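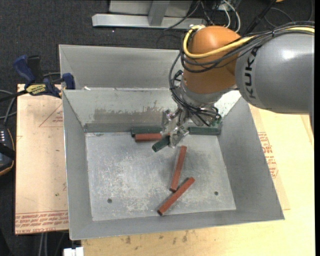

Chapter 4
The Business of Being Seen

Fame is older than the newspaper, but gossip as a trade needed cheap paper and a printer who wasn't fussy. This chapter looks at how celebrity news is made, who pays for it and why a star's new haircut can push a budget off the front page.

We begin with the Govora Letter, a weekly sheet that ran to 124 issues and was sued over 20 of them. Its owners considered this a respectable score. From there we move to the fan magazine Imar, whose writers were paid by the line and so rarely used one adjective where four would fit.

Section 4.3 deals with the publicist. The Cormier agency kept 40 actors on its books and supplied most of their opinions - and, in January, most of their resolutions. Students should read the Divside case study first and note how often "a close friend" is quoted. Then count how many close friends could plausibly have been in the room.

Key terms: blind item, exclusive, planted story, denial.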